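Dromcombe社区画廊秋季联展筹备进展报告

呈：Undus艺术基金项目部
2018年6月6日

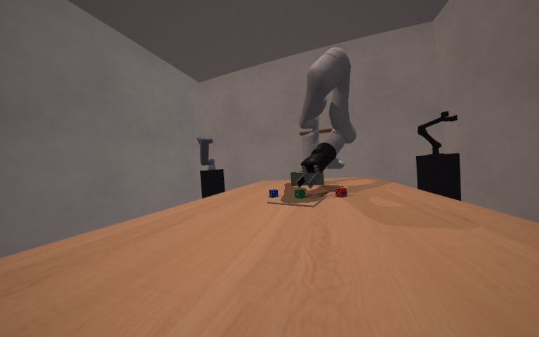 白色机械臂与长木桌上的墨绿色盒子（渲染图）

各位老师好，上次通信之后又过了一阵子，春天的忙乱总算告一段落，我坐下来把联展的情况从头到尾跟大家说一说。写得啰嗦的地方，请多包涵。

先说征集。今年的会员与来宾联展定在十月开幕，征稿启事发出去以后，回音比我们预想的热闹得多，油画、水彩、版画都有，还有一位老会员送来了一组她搁置多年的绣片，我们几个人围着看了大半个下午，茶都凉了。目前已经登记的作品有100件，主厅挂不下，所以走廊那面长墙也打算用起来，专门放小幅作品。小幅的尺寸我们放宽了一点，去年有几位作者为了合规矩把画裁了边，看着实在心疼。

评选小组由八位同仁组成，第一轮已经看完，第二轮放在下个月。争论最多的还是版画部分，有人觉得应当单独成一个单元，有人愿意让它和水彩混着挂。我个人偏向混挂，不过这事还没定，等布展图出来再说。

主厅的个展留给了Luana Marinho，她准备拿出40幅纸上作品，大多是近几年画的河口和盐田。她来看过场地，对北墙的光线很满意，只是希望把那盏老射灯换掉。灯具我们找Fukuda报了价，比预算略高，正在商量能不能分两次付。画框这边仍由Murudent承做，头一批样框已经送到，榫角做得很细，颜色比样卡深了些，我们请他们调过再做下一批。

经费方面，贵基金拨付的第一笔款项主要用在印刷、运输和墙面修补上，单据都已归档，明细随后另寄。墙面修补比原计划多花了几天，东侧有一块旧漆起了皮，索性整面重刷了。

也有进展慢的地方。图录的文字稿只收到七篇，还差作者访谈，我得挨个去催。周边学校的导览活动有两所答应了，另外几所要等秋季课表排好才能回话。开幕当天的小乐队也还在联系。

下一步先把第二轮评选做完，然后定布展图、送印请柬。若项目部哪位老师路过Dromcombe，欢迎随时进来坐坐，库房里虽然乱，看画还是很有意思的。

再次感谢大家一直以来的支持。

Dromcombe社区画廊 联展筹备组 敬上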